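Cabinet storage

Cabinet storage is the keeping of household goods in a closed or partly closed case fitted with shelves. The practice covers wall cabinets, floor cabinets and built-in cupboards. Wood is a common material, and a single shelf board often divides the case into an upper and a lower compartment.

Small goods are usually grouped in a secondary container, such as a bin or a pull-out drawer.

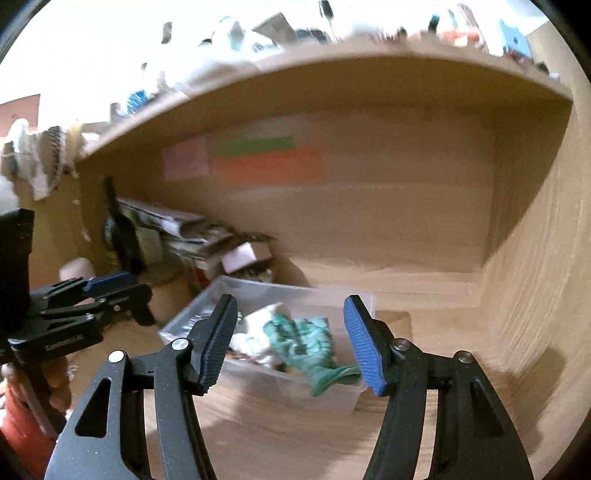

Clear plastic is widely used for this purpose - the contents can be checked from the side. Soft goods such as cloths and scarves take up less room when folded.

Mixed contents are common in homes. Bottles, papers and handwritten notes may share a compartment with a drawer of fabric and small accessories. Tall items are generally stood beside the container, and rolled newspapers are laid behind them.

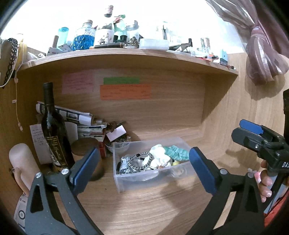 See also

Cupboard
Drawer
Home organization
Shelf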